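Packing room staff meeting, June
Drendberg site, upstairs break room
Started at 4, ran long (sorry, everybody)

I took the minutes again because I was sitting closest to the outlet. As usual I've written down what people said the way I heard it and left names off, which we agreed on in the spring. If I got you wrong, grab me at the coffee machine and I'll fix it before these go up on the board.

Present: 12 of us from packing, plus two from the office and the line lead from Tetitz, who drove over. Apologies from the night shift, who sent a page of questions instead. I read them out where they fit.

1. Last meeting's minutes
Approved. One correction: the broken tape gun is on bench 4, and I had written bench 2. The tape gun is still broken.

2. Where we are with the two-arm cell
This took most of the hour, so bear with me!

The office went first. The Eltus cell has now been passing small cartons for a full month, and in that time it handled 2417 of them. The night shift's first question was whether that includes the ones a person had to set straight, and the answer is yes, it does. Somebody asked for those to be counted separately, and 559 turned out to be the figure the office already had written down (it got a bit quiet in the room after that). So close to a quarter still had a pair of hands on them at some point. The office said that's better than they had planned for in month one. A couple of us said it's still a lot of getting up and down from your own bench.

I said my piece here too, and I'll put it in because I was asked to. I don't mind the thing. My wrists are better than they were at Christmas, and I'd be lying if I left that out. What wears me out is the stop and start. When I packed by hand I had a rhythm going and could chat the whole morning, and now I'm halfway through a label and the cell beeps and I've lost my place. Three or four people nodded, so I don't think it's only me.

The Tetitz line lead told us they had the same trouble and ended up giving one person the cell for a two-hour turn, with no bench work on top. Then they swap. People liked the sound of that. There was some back and forth over whether two hours is too long to mostly watch (one person said she'd be asleep by the second hour) and we settled on trying one hour first.

Agreed: one-hour turns at the cell, no bench quota during your turn. Starts with the next rota.

3. Training
The night shift wrote that they've had one walk-through, at the end of a shift, and that most of them were thinking about their beds. Fair enough. They want a proper session in work time, paid, with a chance to stop and restart the cell themselves while somebody who knows it stands next to them. The office said yes to paid and in work time. They'd like to do it in groups of four.

There was a question about who counts as trained. At the moment it seems to be whoever was around that first week, and I'm one of those people and I would not call myself trained! The office will write a short checklist and bring it next time. We asked that it fit on one page.

Also asked: does being trained on the cell change your pay grade? The office didn't have an answer. I've put it down as open, and I'd like it noted that it was open last time as well.

4. Jobs
Somebody had to bring it up. The office repeated that nobody in packing is losing hours this year over the cell. Asked about next year, they said they can't promise what they don't know, but that Tetitz kept the same headcount and moved two people over to returns. The line lead backed that up and said one of the two likes it and one really doesn't. We asked that any move to returns be offered before it's assigned. The office will take that upstairs and come back with something in writing.

5. Handling the pink boxes
The gift boxes are the ones that worry people, what with customers sending back anything that has a mark on it. The line lead explained that one arm holds an end and the other takes the opposite end, and that the squeeze can be turned down. Several of us hadn't had a good look at it up close, so I've put the picture in with the minutes.

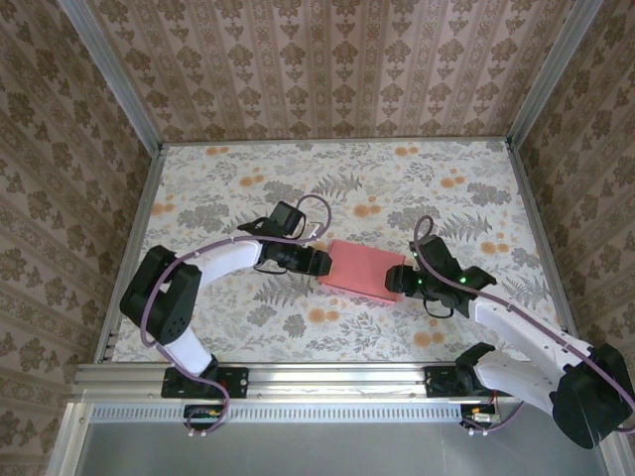

The cell with a pink box, one gripper at each end.

Going by our own returns shelf, roughly half the marks are on the corners, and we had corner marks back when it was all by hand too. So no one wanted to blame the arms without checking. Two people offered to keep a tally for a month, hand-packed in one column and cell-packed in the other. I'll print the sheet.

Agreed: squeeze stays where it is until we have the tally.

6. The name
The sticker vote is closed and the cell is called Puma. I voted for something else and I'm over it. Please stop writing other suggestions on the rota.

7. Noise
The beep. Everybody hates the beep. The office will ask if it can be turned down or swapped for a light on the night shift. One person wants both kept, as she wears ear plugs and doesn't always face that way, so please don't let anyone just switch it off.

8. Anything else
The fridge gets cleaned out at the end of the month, labels or no labels. Bench 7 needs a new mat. Somebody left a very nice blue umbrella at the last meeting and it's in my locker.

To do
Office: training checklist, answer on pay grade, the beep, returns moves in writing.
Me: tally sheet, new rota layout with the one-hour turns.
Whoever had the spare tape gun: please bring it back.

Closed at 5:20. Next meeting same room, same time, and the night shift has asked for it to be moved later, so watch the board.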